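Print this page | E-mail this page

Furniture and Wood Materials, Course 124
Handout 5: Wood movement and solid panels
Instructor: Shalini Sisodia

Reading: Gavrilă, chapter on moisture, before the lab.

1. Why wood moves

Wood takes in moisture from damp air and gives it back to dry air. As it does, it swells and shrinks. Oil, varnish and paint slow this down but don't stop it. A table built in August will be wider in August than it is in February, for as long as it exists.

Movement isn't the same in every direction. Along the grain it is so small that we ignore it in furniture. Across the grain it matters. The two directions across the grain have names you need to know:

Radial - from the center of the tree out toward the bark.
Tangential - following the growth rings.

In most species tangential movement is larger than radial, often close to double. A flatsawn board shows mainly tangential movement across its width. A quartersawn board shows mainly radial movement, so it stays flatter and changes width less.

2. Cupping

A flatsawn board has a bark side and a heart side. When it dries, the bark side shrinks more and the edges pull toward it. The rings look as if they are trying to straighten out. A board can also cup when one face dries faster than the other, for example when it is left flat on a bench overnight. Stand boards on edge or put sticks under them.

3. Gluing up a panel

Wide tops are usually made from several boards joined edge to edge. Long-grain edges glue very well, and a good joint is as strong as the wood next to it. Points to check before the glue comes out:

- All boards at the same moisture content. Let them sit in the shop together.
- Edges straight and square to the face.
- Grain direction marked, so the panel can be planed without tearing.
- Dry fit with clamps first.

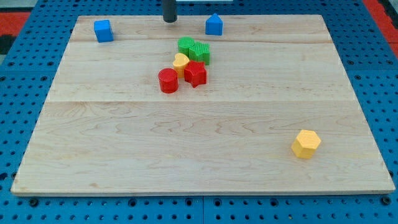

Whether to alternate the heart side and bark side is an old argument. Alternating gives a gentle ripple if the boards cup. Keeping them all one way gives a single curve, which screws can hold down more easily. Morenike Usman's notes from the Pudholm workshop favor choosing the best faces and forgetting the rings. Either answer is accepted on the quiz if you explain it.

4. Attaching the panel

Never glue a solid top across its full width to a frame. Use buttons, figure-eight fasteners or screws in slotted holes. Breadboard ends are glued at the center only - the outer pegs go through slots in the tenons.

For the lab: bring the moisture worksheet to Room 116. Late worksheets go in the box outside Room 502.

Contact the department office | Copyright Vivach School of Craft | Back to top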